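Speaker notes – segmenting hands-on work from head camera video
Speaker: Birutė Šimkus, Cindonel perception group
Slot: February meetup, Lirbridge, second talk after the break

Slide 1. Title
Name, group, one sentence on Wusteo. Wusteo is our labeling and planning toolkit. It takes egocentric video of a person doing a maintenance job and produces a step graph that a two-arm controller can be tested against. Skip the company slide if the previous talk ran over.

Slide 2. What the planner wants
The planner does not consume video. It consumes a list of states, a list of contacts, and the conditions for moving between them. Everything in this talk is about getting from the first to the second without a person labeling every clip by hand.
Current set: 767 clips, all tabletop, all two-handed. Printer servicing is the largest group.

Slide 3. Contact under partial view
Start with the tool case. Leave the slide up while talking.

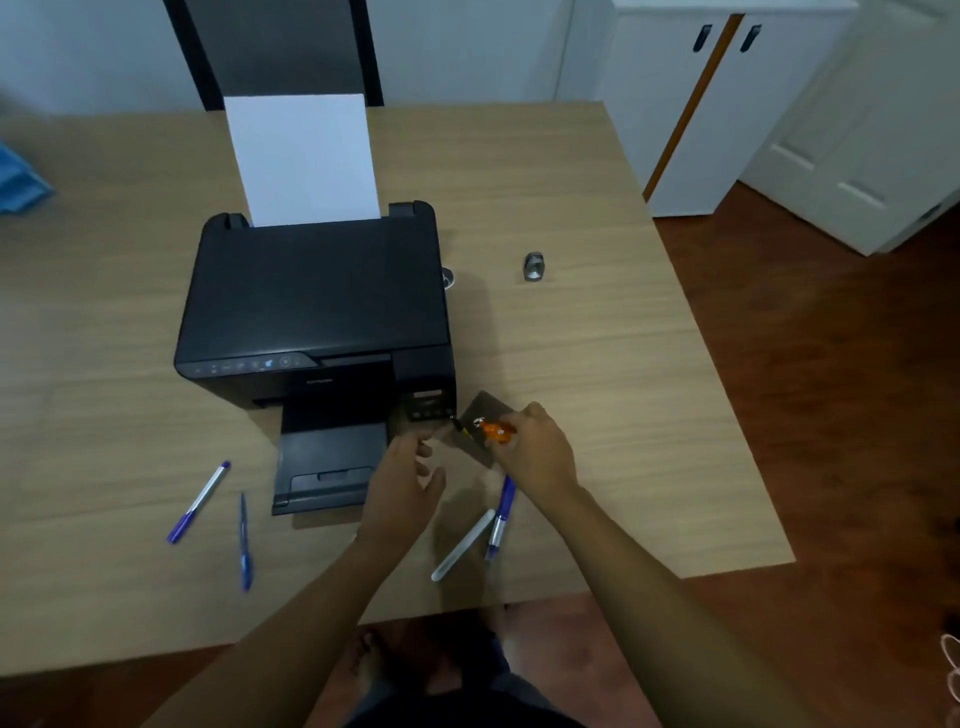
Screwdriver tip against the cover panel, left hand near the ink tank unit.

Points to make:
The contact we need is tool to panel. The hand to tool contact is easy, the detector gets it from the orange handle. The tip is a few pixels wide at this distance and the panel is dark gray next to a black printer, so the depth edge is weak.
The left hand is the harder label. It is close to the tank unit with the fingers partly open. Pärn, our old contact model, marked every hand within a fixed distance as a support contact. The planner then reserved the left arm for holding and had nothing free for the next step. Wusteo keeps a third label, "near", which does not reserve the arm.
Pens on the table are clutter for the tool detector. Long, thin, diagonal, similar scale to a screwdriver. We do not filter them by class. We filter by whether a hand track has ended on them in the last 50 frames.

Slide 4. Step boundaries
Boundaries come from changes in the contact graph, with a minimum hold of 17 frames before a change is accepted. Shorter holds give false steps each time a finger lifts. Longer holds merge a real regrasp into the step before it.
Someone will ask about learned boundaries. We tried them. They did well on the kitchen clips and poorly on printers, where most of the motion is small and close to one corner of the object.

Slide 5. Objects that change what they are
A bottle, its carton and its cap may be one object, then two, then three. The tracker has to split an identity without dropping it.
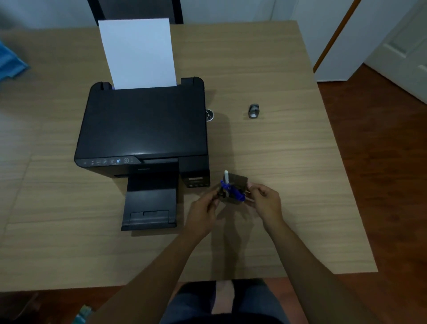 In Wusteo each track carries a parent field. When a part separates, the child gets a new track and keeps the parent ID, so the planner can still ask where the cap belongs. Dark translucent plastic is the worst material we have for this. The mask leaks into whatever is behind it, and the split gets reported early. The fix is plain: a split must be seen in the mask and in the hand graph before it is committed.
Small caps standing alone on the table stay in the map even when no hand is near them. Dropping them saves memory and breaks replanning.

Slide 6. Controller side
Replay runs each step graph in simulation 1000 times with perturbed object poses. The figure to show is the histogram of failed steps, not the average. Most failures sit in two step types: prying and upright insertion. Prying fails on force limits. Insertion fails on pose error carried over from the perception side – show the arrow back to slide 5.

Slide 7. Open items
Force is not observed. We infer it from tool angle and dwell time, and the estimate is poor.
Glossy lids produce false edges under ceiling light.
The parent field does not yet handle reassembly, so a cap put back on stays a separate track.

Questions. Keep the slide 3 still ready, the "near" label usually comes up again.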